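Navareo 数据采集工作站用户手册
打印本页 | 用电子邮件发送
分享 14 · 评论 3

第五章 示教数据的采集：台式机拆解任务

5.1 适用范围

本章说明如何用 Navareo 工作站采集台式机拆解任务的示教数据。采集方式为遥操作：操作员通过主手控制机械臂，腕部相机、顶部相机和关节编码器同步记录。安装、通电和急停测试见第二章，相机标定见第四章。未完成标定的工作站不要用于采集，录下的数据无法补救。

本章步骤由 Wostbridge 数据组编写，Skerden 站点试用后修订。负责人：毛振华（Zhenhua Mao）。

5.2 开始之前

需要准备：

- 已标定的工作站一台，夹爪指尖无裂纹、无松动
- 待拆主机，侧板已取下，电源线已拔除
- 本批次任务单（纸质或平板均可）
- 防静电腕带
- 可用空间不少于 500 GB 的数据盘

注意：主机断电后按住机箱电源键五秒，再放上工作台。电源单元本身不在拆解范围内，任何情况下不得打开其外壳。

每批任务录制 35 段。一批内不要更换操作员，中途需要换人时，结束当前批次并新建一个。

5.3 放置主机

1. 将主机平放在工作台上，开口一侧朝上。
2. 推动主机，使其贴紧定位挡块。挡块只固定两个方向，另外两个方向用夹具压住。
3. 用手轻推机箱一角。如有晃动，重新压紧夹具。
4. 把松散的线缆理到机箱内侧，但不要拔下任何插头。插头的拔除属于任务内容，应由机械臂完成并录入数据。
5. 打开工作灯，从腕部相机画面检查反光。金属面上有高光是正常的，只要目标部件的边缘仍能分辨即可。若目标部件本身过曝，调低灯的亮度，不要改动相机曝光。

注意：曝光值在标定时已经锁定。更改后，该工作站此前录制的数据与之后的数据将不能合并训练。

5.4 确认腕部相机视野

每批开始前检查一次，碰撞或急停之后再检查一次。

1. 在控制软件中选择“腕部相机”，切换到全分辨率预览。
2. 把机械臂移到机箱上方的起始位姿。
3. 确认画面下部能看到夹爪，且夹爪没有挡住本段任务的目标部件。
4. 确认能同时看到机箱框架和至少一个内部部件。
5. 轻触主手，观察画面是否随动。延迟超过肉眼可察觉的程度时，先重启相机服务，再检查网线。

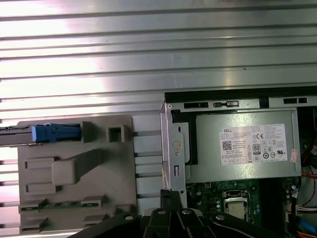
图 5-2 起始位姿下的腕部相机画面。夹爪位于下方，左下为塑料支架及蓝色卡扣，右上为带标签的电源单元。

画面与图 5-2 不必完全一致。不同型号的机箱，电源、主板和支架的位置会有差别，判断标准以上面第 3 步和第 4 步为准。若夹爪在画面中明显歪斜，说明相机支座可能移位，应返回第四章重新标定。

标签上的文字不用于训练，无需为了看清文字而调整位姿。带有手写姓名或资产编号的贴纸，请在放置主机之前遮盖。

5.5 录制一段示教

1. 在任务单上找到本段任务，例如“释放卡扣”或“取出支架”。每段只做一项任务。
2. 在软件中输入任务编号，选择与任务单一致的语言描述。不要自行改写描述文字。
3. 让机械臂回到起始位姿，静止两秒。
4. 踩下脚踏开关开始录制，状态灯变为绿色。
5. 以平稳的速度接近目标。需要犹豫或重新对准时，停住，再继续，不要来回抖动。
6. 完成动作后，松开夹爪，抬起机械臂，静止两秒。
7. 再次踩下脚踏开关结束录制。
8. 在弹出窗口中标记结果：“成功”“失败”或“作废”。

单段时长的上限为 3000 帧。超过上限时软件会自动截断并标为“作废”，该段需要重录。

注意：夹持卡扣和薄塑料件时使用低力模式，握力设为 27 N 或以下。塑料件断裂时立即停止录制，取出碎片后再继续。

警告：录制过程中手不得伸入机箱。需要人工干预时先按暂停键，待状态灯变为黄色后再伸手。

5.6 结果标记

“成功”：任务单规定的动作全部完成，其他部件未受损。

“失败”：动作没有完成，但过程完整，操作员的意图清楚。抓滑、对偏、用力不足都属于这一类。失败段要保留，恢复动作的学习需要用到它们。

“作废”：录制本身有问题，包括相机掉帧、误踩脚踏、有人手进入画面、任务编号选错。作废段不进入训练集，保留到批次审核结束后删除。

如果第一次没有抓住，第二次抓住了，整段标为“成功”，并勾选“含重试”。不要把两次尝试剪成两段。

拿不准时标为“失败”，并在备注栏写一句原因。审核人 Bushra Hashmi 会逐段复核备注不为空的记录。

5.7 改变初始条件

同一项任务反复从同一位置录制，训练出的策略对位置变化会很敏感。每录完五段，按任务单改变下列条件之一：

- 主机在工作台上的朝向
- 起始位姿的高度
- 线缆的摆放
- 工作灯的方向

一次只改一项，并在软件的“条件”栏中更新。改变朝向后，重新压紧夹具，并重做 5.4 节的检查。

5.8 结束批次

1. 点击“结束批次”，等待校验完成。校验期间不要拔下数据盘。
2. 查看缺段列表。列表不为空时，补录后再次校验。
3. 点击“上传”。Dhanial 站点没有直连线路，请将数据盘交给 Tanveer Dogar，每周二统一寄送。
4. 把拆下的部件放回原机箱，贴上批次号。同一台主机还要用于复装任务。
5. 关闭机械臂伺服，再关闭控制软件。

5.9 常见问题

脚踏开关没有反应：检查软件窗口是否处于激活状态，再检查 USB 接头。

校验提示“时间戳不连续”：多为数据盘写入过慢所致。更换数据盘后重录该段，原段标为“作废”。

夹爪夹不住支架：检查指尖橡胶垫是否磨损。橡胶垫有备件，向明玉姬（Ok-hee Myung）领取，更换后无需重新标定。

预览画面正常但录像发黑：相机服务被两个程序同时占用，关闭预览窗口后重新启动服务。

关于任务单内容的疑问，请联系 Danish Sethi。下一章：第六章 批次审核与数据导出。

打印本页 | 用电子邮件发送
评论 (3)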